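Pumdale workshop members complete hand-held gripper for household tasks

27 January 2024
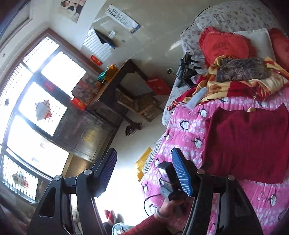 Members of the Pumdale Shared Workshop have completed the first working version of a hand-held gripper intended for recording everyday household tasks, the workshop has announced. The tool, which has been given the name Caren, was designed and assembled by members over the winter and is now being tried in members' own homes.

The gripper has two black plastic fingers, each fitted with a textured blue pad on its inner face. It is carried and worked by a person, and the recordings made with it are to be used in teaching a small robot arm, known as Mendo, which a second group at the workshop has been building since August.

Ruaridh Cairns, who leads the Caren group, said that the decision to work in ordinary rooms had been taken early. "A bench in a workshop is tidy and well lit, and the objects on it are the ones we chose to put there," he said. "Bedrooms and kitchens have blankets, cushions, bright windows and narrow gaps between the furniture. If Mendo is to be of any use in a home, the recordings must come from homes."

The first round of trials took in 3 households and produced 119 recordings. Members were asked to carry out short tasks of their own choosing, such as folding a cloth, moving a cushion or placing a small item on a shelf. Of the recordings made, 57 have been accepted for use. The remainder were set aside, in most cases on account of strong daylight or a loss of tracking when the tool was turned quickly.

The group has made several changes to the design as a result. The pivot at the upper joint of each finger is now held by a larger screw, after the earlier fitting was found to work loose. The opening in the lower body of the finger has been widened to reduce weight, and the pads are now fixed in such a way that they can be replaced without taking the finger apart. Two types of pad were compared, and the textured type was preferred for soft items such as bedding and knitted clothing.

Normunds Žukauskas, who is responsible for the printed parts, said that the fingers had proved the most difficult element of the build. "The early ones bent under load and the two sides did not meet evenly," he said. "We are now content with the shape, although we should like a stiffer plastic for the next set." He added that one pair of fingers takes up to 11 hours to print on the workshop's older machine.

The cost of materials for the project to date is £947, of which the larger part was spent on cameras and cables. The sum was met from the workshop's equipment fund and from a contribution by Tseng, the electronics supplier on the Pumdale trading estate, which also provided the connectors at cost. The workshop wishes to record its thanks.

Members who take part in the home trials are given a short introduction to the tool and a printed sheet of instructions. They may stop at any point and may ask for any recording made in their home to be deleted. Recordings are kept on a single computer at the workshop and are not passed to other parties — a condition agreed by the members before the first trial took place.

Work on the next version has begun. It will have a shorter handle, and the group intends to reposition the cable so that it does not catch on fabric. Drawings for the present version are held in the workshop office and may be consulted by any member during opening hours. Those wishing to offer their home for the second round of trials should leave their name at the front desk.

Comments (4)

marrowfat
Will the drawings go online at some point? I live too far away to come in and look at a folder.

Jill in Lower Pumdale
We did our trial in the back bedroom and it was good fun, though my arm ached by the end of it. Please do make the handle shorter!

dovetail_dan
Which plastic are the fingers printed in? I had the same bending trouble with a clamp last year and turning the part on its side before printing helped a great deal.

R. Cairns
Dan, please speak to Normunds, he has samples of all three that we tried. Marrowfat, we hope to put the drawings up once the cable has been sorted out.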